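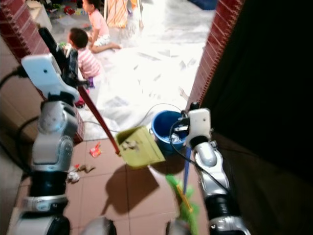

Back doorway with the long-handled dustpan, the broom and the blue bucket.

How do I get the last line of grit off square floor tiles by a brick doorway?

Asked by kemside_back_door
Viewed 2,407 times

We have large square tiles in a dusty pinkish brown at the back doorway, with brick pillars on both sides. It is the way in from the yard and everything comes in through it: leaves, dry mud, candy wrappers, bits of paper. I sweep it most evenings at 6 or so, after the kids are in.

I use a broom with green bristles and a yellow-green dustpan on a long handle, so I don't have to bend. The big stuff goes in fine. What I can't get rid of is the fine line of grit at the lip of the pan. I pull the pan back, sweep again, and there is another line a little thinner than the last one. After four or five tries I give up and push it into the grout.

The other trouble is the mortar in the brick. The pillars have deep rows and the dust sits in them. When I brush the pillars it all comes down on the tile I just did.

I keep a blue bucket just inside the threshold for wiping down afterward. If I mop while the grit is still there I get a brown film that dries in streaks, and it is worse along the grout.

Questions:
Is it the dustpan or the way I'm sweeping?
Should I do the brick first or last?
Is it worth sealing the grout? The tiles were here when we bought the house and I don't know if they were ever sealed.

I would like to avoid buying a vacuum just for this. The one we have is for carpet and the manual says no grit.

3 answers

Answer 1
Posted by Qistina Pasaribu
Marked as accepted by the asker
76 people found this helpful

I cleaned entryways and stairwells in apartment buildings for nine years, a lot of them tile. Some of it is the pan and some of it is the sweeping.

The pan first. Long-handled pans are easy on the back but the front edge tends to ride up. If you hold the handle too upright or lean it too far, only part of the lip touches. Set the pan down, look at the edge from the side, and move the handle until the whole lip is flat on one tile. Try not to set it across a grout line. The lip bridges the gap and the grit goes straight under. With large tiles you have plenty of room to do this.

Check the lip for nicks too. A plastic one gets chewed up on rough ground. You can smooth it with fine sandpaper. If it is bowed in the middle, replace the pan. The ones with a thin rubber strip on the front are better on tile.

Now the sweeping. Short strokes, and keep the bristles on the floor the whole time. If you flick at the end of each stroke, the light dust goes over the pan and the sand stays in front of it. For the last line, turn the pan a quarter turn and come at it from the side. Then wipe what is left with a damp paper towel. I did this on every landing and it takes ten seconds. Chasing that line with a dry broom is a waste of time.

Order of work:
Brick first, top to bottom, with a stiff dry hand brush.
Pick up wrappers and paper by hand. They push the pan around and carry grit with them.
Sweep from the pillars toward the middle of the doorway, then into the pan.
Empty the pan before you mop. A full pan spills when you tip it to carry it.
Mop last, with the mop wrung out hard.

The streaks are from dirty water. Change it once partway through, even for a small area. Very little cleaner is needed. Too much leaves its own film and the next day's dust sticks to that.

On sealing, put a few drops of water on a clean, dry bit of grout and wait several minutes. If it goes dark, the water is soaking in and a sealer would help. If the drops sit on top, leave it alone. Test a tile the same way in case they are unglazed. Clean it all properly and let it dry at least a full day before you put anything on it.

Comment from kemside_back_door: The grout went dark almost right away. The tile did too but slower. Does that mean I seal both?

Comment from Qistina Pasaribu: Yes, a penetrating sealer on both. Do one tile in the corner first to see if you like the color. Some of them darken the tile.

Answer 2
Posted by mortarboard_lou
9 people found this helpful

I have the Serkico rubber-edge pan and it does leave less of a line. Mine is two years old and the rubber is starting to peel at one end, so don't expect it to last forever.

I would also put a mat down outside. We put a coarse Loureiro one out in October and I sweep maybe half as often. Shake it out away from the door.

For the mortar rows I use an old paintbrush, a 2 inch one. It gets in better than a hand brush. If the mortar itself is coming off as sand when you brush it, that is a different problem and the joints need redoing. Rub it with your thumb and see.

Answer 3
Posted by tgh109
1 person found this helpful

just hose it

Comment from mortarboard_lou: It's a doorway. The water will go in the house.

Comment from tgh109: not if you aim it out

Comment from kemside_back_door: The step slopes in, so no hose. I sanded the lip of the pan and did the brick first tonight. There was still a line but the wet paper towel got it. I'm going to price a sealer at Brunder when I'm next over there.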